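Automated shelf facing at Clovton

Automated shelf facing at the Clovton distribution site is the use of robot arms to set out, space and turn boxed groceries for display and order checking. The work was done by hand until the site, operated by the grocery wholesaler Ahuja, adopted a handling system from Drillau. Control software is supplied by Cernatance.

Background

Clovton handles dry goods in cartons, mainly cereals, granola and pantry items. Under the manual process, facers worked in teams of 12 and set boxes upright with the front panel toward the aisle. The task involved repeated reaching at waist height. Workers rotated to other stations every 30 minutes.

Operation

The system locates each box, estimates the angle of its front panel and plans a grip on the sides. Cartons with similar artwork are a known source of error. Two boxes of one product line may differ only in a narrow color stripe, and a box standing at an angle presents less of its printed front. Items that cannot be identified are left in place and passed to a worker. 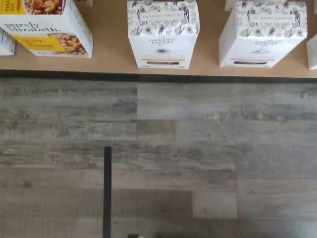
Vol. 12, No. 3

Test layouts use retail packaging on an open tabletop, with gaps left between boxes. One such layout includes a purely elizabeth. granola box and two white boxes marked Organic Pantry, decorated with black line drawings of plants. The site's test catalog lists 178 cartons.

Effects on staff

Facers were retrained as cell attendants. An attendant clears stopped picks, confirms uncertain labels and enters new packaging into the catalog. Lifting has decreased, while time spent standing at a screen has increased. Attendants have reported that work arrives unevenly, with long quiet periods followed by several stops in a row.

Pay grades were revised in March. The former piece-rate bonus, tied to a target of 1110 boxes per shift, was replaced by a flat supplement. Damaged cartons are still sorted by hand.

See also

Order picking
Machine vision
Job rotation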